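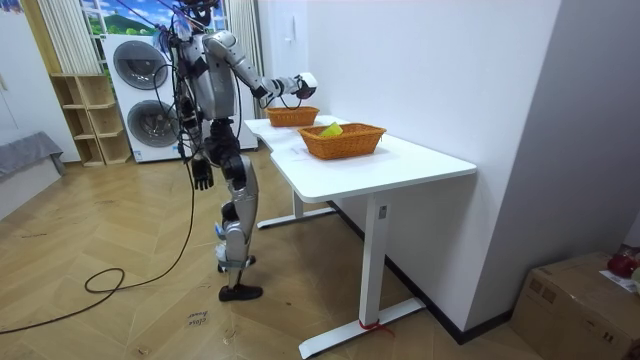
Do I need to change my Vemis password if I only got the email and nothing looks wrong on my account?
Change it, and change it anywhere else you've used the same one.

pevier_refugee
That's the official line, anyway. The email says "a limited number of customers". I'd like to know what limited means. The last lot said 200 and then quietly put two zeros on it.

Shireen Mnguni
Mine arrived at 2 in the morning with a link in it to "secure my account". Who thought that was a good idea, a week after telling us never to click links in emails? I typed the address in by hand.

oldkettle
It's genuine, the same wording is on their help page. I think people are being a bit hard on them. They did own up.

pevier_refugee
They owned up in September. Read the notice again - the logins were copied while Devadiga was still running their support desk, and that contract had already ended by then.

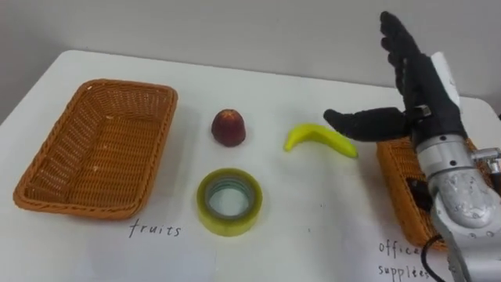

White table, two baskets

oldkettle
Fair enough, I hadn't spotted the dates. Still, passwords were hashed.

Isabelle Lachance
"Protected using industry methods" is what it says. It doesn't say hashed anywhere. If they'd used something decent they would name it.

oldkettle
Most customers wouldn't know what the name meant.

Isabelle Lachance
Then put it in a footnote. I've asked support twice and got the same pasted reply both times.

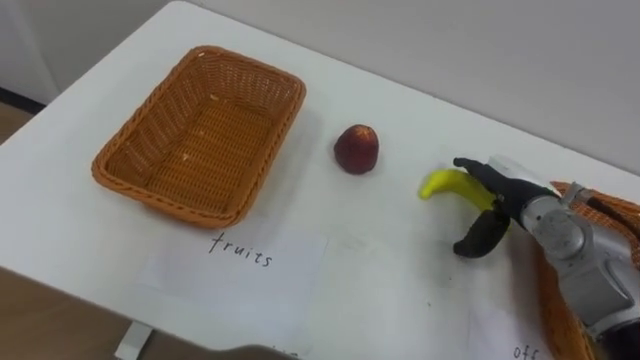
Basket and red fruit on the table, banana in the gripper

tom_in_the_loft
Has anyone taken up the free Atum monitoring? 11 months of it, which is an odd number.

Shireen Mnguni
Started to. It wanted my date of birth, my bank and my last three addresses, so I shut the page. I'm not handing all that to another firm because the first one lost my email address.

tom_in_the_loft
I signed up and it's been fine so far. One alert, for an old forum login.

pevier_refugee
Check whether it renews itself. Section 16 of the terms, near the bottom.

tom_in_the_loft
Oh. It does.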